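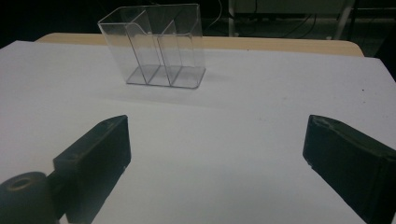
The boat that has to sit still

Sibel Kırmızıgül would like it known that her boat can move. She says this before I have my coat off.

"People hear 'solar ferry' and they come down to the dock and it's tied up, charging, and they take a picture of it being tied up," she says. "Then they go home and tell everyone it doesn't go."

It goes. It goes at a pace that lets you read the signs on the far bank twice, but it goes. The Swai is a flat-decked passenger boat with a roof made almost entirely of solar panels, and it has spent the season crossing the river at Jaltthorpe, where the last diesel ferry was retired with a brass band and no replacement. Kırmızıgül leads the student group that designed it, a mix of engineers from Caklow Technical College and a smaller number of design students who joined, she says, "for the chairs."

The chairs turned out to be a sore subject. The first set was beautiful and weighed as much as the battery. "We had a meeting that lasted until two in the morning. One side had a spreadsheet and the other side had feelings. I was on the side with the spreadsheet, and I want to say the feelings were right. The light chairs we bought instead were horrible. People stood up the whole way across, all on the same side, and then we had a different problem."

What they ended up with is a single bench down the middle, back to back, with the cables running underneath. It seats 20. Both camps claim it as their idea.

Kırmızıgül grew up far from any river and gets seasick, a fact she kept from the selection panel. Her original plan was a delivery van. The college already had a van team, with matching jackets, and the only workshop left had a slipway at one end. "So I looked at the slipway for a while," she says, "and I became very interested in boats."

The hull came secondhand from Cosero, a yard upstream that used to build work barges, and arrived with a family of ducks in it. The motors are new. There are 2, one at each end, so the Swai never has to turn around. The whole installation, wiring and controls included, added 1025 pounds, a number she can recite because she had to defend it to an inspector who wrote it on his hand.

I ask what happens when it's cloudy.

"Everyone asks that in the voice you just used," she says. On a gray day the boat runs off the battery and what little the roof gives it, and the timetable thins out by late afternoon. On a run of gray days it plugs into the shore like anything else. She has stopped calling it a solar boat in grant applications and started calling it "solar-assisted," a phrase she dislikes. "It sounds like the sun is helping it across the street."

Regular passengers have adjusted better than the press. There's a man who takes his bicycle over every Sunday and will not be told there's a bridge. The crossing takes 10 minutes when the current is behaving, and the crew, all students, are under orders not to apologize for it. Several of them do anyway.

The permit runs through October, after which the Swai comes out of the water and the arguments start again. The engineers want more panels. The design students want a canopy on the landing, where people wait in the rain for a boat that is also waiting for the rain to stop. Kırmızıgül wants a heater, a small one, for the pilot.

"The pilot is usually me," she says. "I should have mentioned that."

She walks me back along the dock. The Swai is tied up, charging. I take a picture of it.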